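Farkureo open day – pictures from the Tuesday visit

Quick page this, more to come when I've sorted the rest. Went over to Farkureo for their open day, the afternoon slot, doors at 2. They had 156 people signed up across the day and the car park showed it. Parked up by the Oddsson unit in the end and walked down. Tour was meant to be an hour, ran to 80 minutes and could easily have gone longer, mostly our fault, too many questions.

Thanks to Noemi Caputo for taking our group round and to Edmund Sikora who runs the kitting cell and put up with us leaning over everything.

Front office and stores

No photos allowed in stores so words only. Long room, everything on barcodes, goods in at one end. They buy in the round boards already populated and make the harnesses up themselves in the next room along. Nice to see that still going on by hand, with a crimp press on every bench and a pull tester by the door. Got to have a go on the pull tester. Mine failed. Noemi said anything under the limit goes in the bin, no arguing, and mine went in the bin.

Stopped for tea here as the group in front was running late. Good biscuits.

The kitting cell (Felum)

The bit most of us came for. Felum is their name for the two-arm cell, and what it does is make up kits of parts so the assembly people get a tray with the lot in it. Two arms, one each side of a long white table, yellow bins left and right, steel tray at the top between them with a sheet of white paper in it. One of everything goes in the tray – board, wired solenoid parts, the harness, the cables – then it moves on to the next bench.

Edmund's point was that the boards are the easy bit. They're stiff and stay where you put them. Wires are the pain. They tangle, they spring back, and a connector will catch on its neighbour and bring a second one along for the ride. He reckons most of his week goes on cables.

First one is the whole table, second is from the small camera down at the gripper, red boards nearest the fingers and solenoids over the divider.
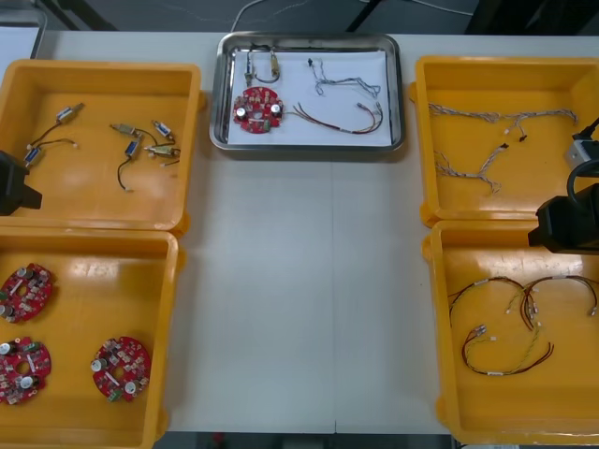
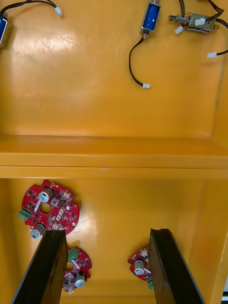
Questions at the cell

Wrote down what I could, sorry if I've missed yours.

How many a shift? Best so far is 108 kits. Not every day is a best day, he was quick to add.

What about a part it drops? Leaves it. A person picks it up at the next stop. They did try having it go looking and it wasted more time than it saved.

Who writes the software? Sodix do the planning side, Farkureo do their own setting up. Edmund spent a fortnight at Sodix in January learning it and came back with a folder as thick as a brick, which he showed us.

Why paper in the tray? Someone asked, I didnt catch the answer, there was a compressor going. Will ask.

Can it tell the solenoids apart? There's more than one kind in the bin, a blue round sort and one with an open metal frame. Yes, mostly, he said, though which way up it lands matters more than which kind it is.

Test room and packing

Last stop and we were a bit rushed by then. Finished units on a rack being switched on and off, clicking away like mad. Loud in there, ear plugs in a box outside, take them. Packing is next door, two benches and a tape machine, and a very good view of the railway.

My camera battery had gone by this point so if anyone got decent ones of the test rack please send them over, will add them with your name on. Same goes for the group shot on the steps, I know at least three phones were out.

Next time

Noemi is happy to have us back in a smaller group, mornings are better for them. Ten at most and flat closed shoes – two of us were sent off to borrow a pair, you know who you are. Say at the next meeting if you want your name down, or drop me an email with "Farkureo" in the subect line so I can find it again.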